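The Left Wrist

The cell had been running for 101 nights when the left wrist began to slip. I know the number because I wrote it on the inside of the cupboard door each morning, in pencil, under the numbers for the boiler.

I was the night technician at Wandamberg, in the long building behind the glasshouses. Holus owned the building and Clulta had supplied the cell. My name was on the sheet for both, so when something went wrong I rang one of them and was told to ring the other. After the first winter I stopped ringing and bought my own set of hex keys.

The slip was small. The left arm would close on a stem, lift it, and the flower would turn a few degrees in the fingers before it got to the vase. In the daytime people put it down to the tulips, which had come in soft that week. But I had watched it with wooden dowels at two in the morning and the dowels turned as well, and a dowel doesn't go soft.

I opened the maintenance log and wrote: left gripper, stem rotates on lift, about the width of a fingernail. Then I crossed out the last part because the form wanted degrees.

The manual for the cell was in a blue binder. It had been translated twice, once by somebody careful and once by somebody in a hurry, and you could tell the pages apart. The careful pages said to power down, wait for the arms to settle, and check the finger pads for wear. The hurried pages said to make sure of the happiness of the screw. I had been through both sections often enough to know that they meant the same screw.

I powered down and waited. The arms lowered themselves on to their rests with the sound they always made, like someone setting down shopping. I put my head in under the front bar and looked at the pads.

They were worn on one side. The outer pad was still square at the corners, and the inner one had gone shiny along its lower half. That meant the fingers weren't closing flat. Either a finger was bent or the wrist was sitting crooked, and I hoped for the finger, as there were 3 spare fingers in the drawer and no spare wrists at all.

I changed the finger. It took 20 minutes, most of them spent looking for a spring washer that had rolled under the bench. I ran the dowels again. They turned.

So it was the wrist.

I made tea and drank it standing up. Through the window I could see the lamps in the second glasshouse going off row by row on the timer. When I had started at Wandamberg the bunching was done by hand in the room where the cell stood now, at tables with a gutter down the middle. I had done a season of it myself before they put me on nights. You learned to hold a tulip low, near the cut, with hardly any pressure, and to let the head find its own balance. I had never thought of that as knowing anything. Then Clulta sent a form asking for the correct holding force, and I sat with a kitchen scale and a stem for an entire evening trying to find out what my own fingers did.

The figure I sent them was 30. I can't remember now what the units were. It was still in the settings, with my initials beside it.

I went back and took the cover off the left wrist. 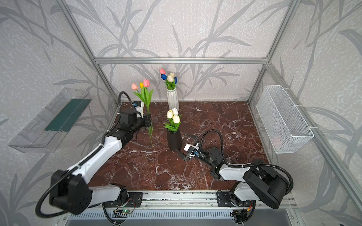

There were four bolts around the flange, and the manual gave an order for them, which was crosswise, a bit at a time. Someone had once done them up in a circle. I say someone. The sheet on the clipboard showed one visit to that joint, in September, and the writing on the sheet was mine. I remembered the night, too. A lorry had been waiting in the yard with its engine on, and the driver had come in twice to ask how long.

I loosened all four. The flange shifted under my thumb and sat down flat with a click I could feel but not hear. I cleaned the faces with a cloth and a little spirit. There was a fine green dust packed into one side, pollen or leaf or both, dried as hard as paint, and I had to lift it out with the end of a plastic tie. Then I tightened the bolts crosswise, a quarter turn each, and went round again until the wrench gave.

The cable had to be dressed again afterwards. It wants a loop big enough for the wrist to roll all the way over and small enough that it doesn't catch on anything, and the binder had a drawing of this loop that did not match any loop I had ever managed to make. I did it by eye. I rolled the wrist by hand to one end of its travel and then to the other and watched the cable follow. At the far end it pulled a little, so I let out another inch and did it over.

Then came the calibration. Moving the flange, even by a hair, meant the arm no longer knew exactly where its own fingers were. You had to show it. The procedure was called touch-off, and you did it with a steel pin made by Pešek, a firm two valleys over that mostly made parts for looms. The pin stood in a block on the floor of the cell. You brought the fingertip to the point of the pin from one side, saved the position, and then from another side, and so on until the screen was satisfied.

I have steady hands, but the first time round I was tired and the error came out too high. The screen said RETRY. The second time it said RETRY. I sat on the stool for a bit with the pendant in my lap. The building ticked as it cooled.

On the third go I stopped looking at the screen and looked only at the gap between the finger and the pin. I brought it in until there was a thread of light left, and then until there was none. I did this from every side it asked for. When I looked up it had accepted the lot and gone back to its main page, without any message.

I ran the dowels. They came up straight and stayed straight. I ran them again at full speed, and after that with the right arm going as well, since the two had to pass close to one another and I wanted to be certain the new loop of cable would clear. It cleared.

In the cold store there was a bucket of ends, the stems that were too short or too bent to sell. I carried it in and set a few out. The left arm went over the first one, stopped, came down, and took hold of it low, near the cut. It lifted. The head dipped, swayed, and settled. I found that I had my own hand out in front of me, finger and thumb together, as though I were the one holding it.

I let it do the whole bucket. There was no need to, and it isn't in the procedure.

At the end of the shift I filled in the sheet. Under fault I put: wrist flange not seated. Under cause there was a box, quite a small one. I wrote bolts tightened in wrong order, and then the September date, and then my initials, which only just fitted. Under parts used I put one finger, and then had to explain on the back why a finger had been used when the fault was in the wrist. I took the old finger out of the bin, wiped it, and put it back in the drawer with a bit of tape round it. There was nothing the matter with it apart from the pad.

The first of the day shift came in with wet shoes and asked if it was working. I said it was. They hung up their coat and went to see to the buckets.

I rubbed out the number on the cupboard door and stood there with the pencil, not sure whether a night like that counted as running. In the end I wrote 101 again, a little darker than before, and went to find my bicycle.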